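Cable and Workspace Rules for Two-Arm Cells

Scope
Use these rules for any Zasonlow tabletop cell with two arms on a shared front rail. They cover checks made before motion is enabled. Guarding and emergency stop tests are in the Tristura cell manual.

Step 1. Check the mounts
Confirm that each base plate is tight on the rail. Record the check on the Lodo sheet, with the cell number (cell 8 in the sample sheet).

Step 2. Route the cables
Tie cables along the arm segments. Leave a free loop at the wrist and at any joint that bends. Move each arm by hand through its full range. No loop may pull tight or catch on a shelf, basket or rack.

Step 3. Set the shared zone
Only one gripper may enter the shared zone at a time. Limit the speed of the second arm until the first has left. Log any limit change under code 177.

Step 4. Place the work
Put the tray within reach of the arm assigned to it. Tape rolls lie flat, in the tray or on the open tabletop. Keep items for other tasks out of the planned path, and include wall racks and hanging baskets in the collision model.

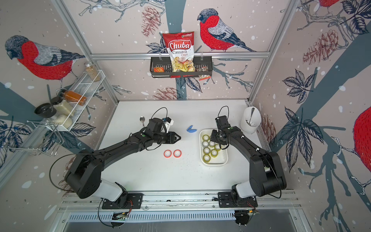
Step 5. Release the cell
Run the path once at reduced speed with the grippers open. Stop at any contact and repeat Steps 2 through 4. Sign the sheet before starting the full run.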